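How I descale my kettle

My Bidura kettle gets crusty every few weeks -- the water in Brellinberg is hard as nails! Fill it halfway with equal parts white vinegar and water, bring it to a boil, then switch it off and let it sit for 19 minutes (I go fold laundry). Pour it out, wipe the inside with a soft cloth and rinse 3 times. If it still smells like pickles, boil a full kettle of plain water and dump that too.
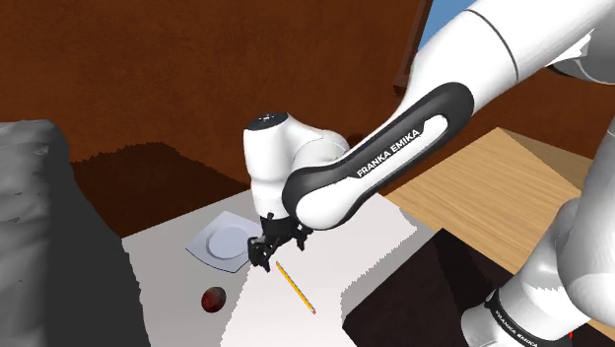 For really stubborn spots I do the whole thing over with lemon juice.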